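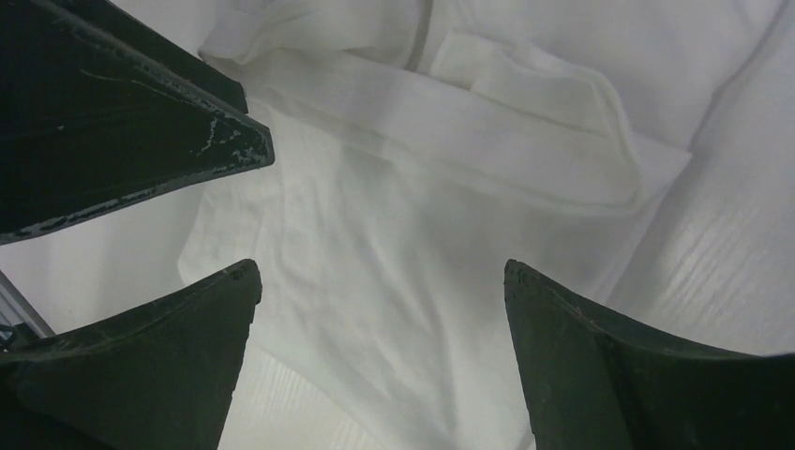

Yaa Tsikata wrote in to ask whether the plain white cloth has to be ironed before it goes on the table, or if it can be pulled straight and left alone. It can be left alone. The Stukholm is sold as an everyday cloth and it will show some wrinkles when it comes out of the packet or off the line. Shake it out, lay it flat and smooth it from the middle with your hands. If you want it crisp for a dinner, iron it while it is still a little damp.

Stukholm Plain White Cloth

Item no. 484
Color: white only
Size: 143 x 216 cm
Sold in packs of 2

The Stukholm is a plain cotton cloth with no print, border or embroidery. All four sides are hemmed with a single row of white stitching. Most customers buy it as a tablecloth, and we also sell a fair number to people who want a dust sheet for a guest bed or something to cover a sideboard over the winter. It is light enough to fold small and put in a drawer.

The size given is before washing. Cotton shrinks, and this one loses roughly 2 percent in length on the first wash. If your table is close to the limit, measure it with that in mind. For a longer table, two cloths can be overlapped in the center.

Washing

Wash before first use. Machine wash warm with other whites. Do not use fabric softener if you plan to use it as a drying cloth, as softener keeps it from soaking up water. Bleach is fine now and then but will thin the cotton if you use it every time. Tumble dry on low or hang up. Take it out of the dryer soon after it stops, or the creases set and you will need the iron after all.

Grease and candle wax should be dealt with before washing. Scrape off what you can, put paper towel on both sides and press with a warm iron. Red wine comes out best if you get to it the same evening.

Which one to choose

We carry three white cloths and the names get mixed up on orders. The Stukholm is the lightest. The Emness is a heavier cotton with a wide hem, hangs better at the corners and takes longer to dry. The Atinga is a cotton and polyester blend that needs the least ironing, but it feels slicker and does not absorb as well. Washing directions are different for the Atinga, so please check that page.

The old Bustholm cloth was dropped in February and will not be coming back. If you are replacing one from a Bustholm set, the Emness is the closest in weight. The white is slightly cooler and you may notice it if the two are side by side.

Ordering and returns

Packs are not split. Unwashed cloths can be returned with the paper band still on. We cannot take back anything that has been washed, cut or hemmed. For a size not listed, write to us with your table measurements before ordering.

Page last updated 19 August 2023.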